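Table Crew Wanted for the Bukura Supper Club in Stituvthorpe

Do you like feeding people? Do you also like the part where everyone has gone home and you get to put the music up loud and clean? Then please keep reading, because we're looking for two people to join the table crew at Bukura, and we'd love to hear from you!

Bukura is a shared-table supper club on Foltus Street. We cook one big meal a night, usually something messy that you eat with your hands, and we sit strangers next to each other until they stop being strangers. The winter season starts in November and we're adding more suppers than we've ever run before (we still can't quite believe how fast the spring ones filled up).

What the work is like

You'd set up before guests arrive, carry food out while it's hot, keep water and bread moving, and clear down at the end. Clearing down is a real part of the job and we want to be upfront about it. Seafood suppers are our most popular by a long way, and shells get everywhere. 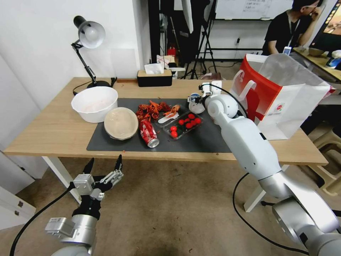
Crayfish shells, a soda can and bowls still to clear.

We sort as we go. Shells and scraps go to the compost bin in the yard, cans get recycled, and bowls go to the dish station to be scraped and stacked. You'll be shown all of it on your first shift, and you'll be paired with one of us until you feel ready to take your own table.

There's some kitchen work too, if you want it. People on the crew often start out carrying plates and end up peeling garlic with the cooks, and a few have gone on to plan a menu of their own. Our Dagdag nights, when a crew member picks the main dish and we all learn how to make it, came out of exactly that.

What we're looking for

You don't need restaurant experience. Come as you are if you're friendly, on your feet without minding it, and fine with a bit of garlic butter on your sleeves. Please tell us about any shellfish allergy, and we'll put you on the vegetable and noodle suppers.
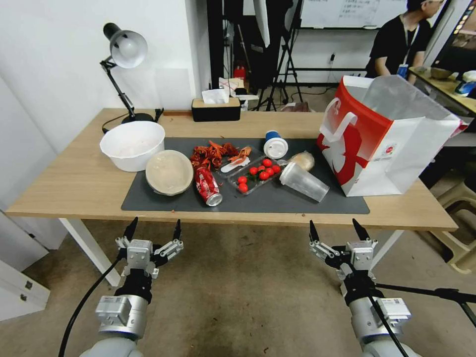

Hours and pay

Shifts are in the evening, with 16 hours a week to start and more around the holidays if you'd like them. Pay is $100 a shift plus an equal share of the tips. You eat with the crew before doors open, and leftovers go home with whoever wants them.

How to apply

Write us a short note, or drop one in at the Foltus Street door. Skip the formal cover letter. Tell us which evenings you're free and the best meal you've ever shared with other people. We read every note and we'll invite you in for a trial supper, which is paid like any other shift.

Posted 2022-03-11. Open until both spots are filled.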